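Gruston ward by-election: questions and answers

When are the polls open?
Polling stations open at 7 a.m. and close at 10 p.m. on Friday. Anyone in the queue at 10 p.m. may still vote.

Where do I vote?
The ward has 3 polling places: Benville Hall, Staniforth Library and Kakach Road School. Your poll card states which one you must use. You cannot vote at either of the others.

Do I need my poll card?
No. You do need an accepted form of photo ID. A photocopy or a picture on a phone will not be accepted.

Can I hand in postal votes at a polling place?
Yes, until 10 p.m. You must fill in a short form at the desk. Packs left on the desk without the form are rejected.

How many people are registered?
The register for this election holds 1778 names. Of these, 117 have a postal vote.

What happens if a ballot paper is spoilt by mistake?
Return it to the presiding officer before it goes in the box. It will be cancelled and a new one issued.

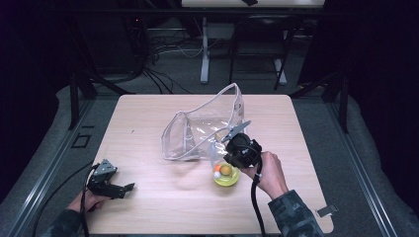
When will the result be declared?
The count begins once all boxes have been received and checked at Benville Hall. Seating for the public is limited to 50 - candidates and their agents are admitted separately.

Can a recount be requested?
Yes. A candidate or election agent may ask for one before the declaration. The returning officer may refuse if the request is unreasonable.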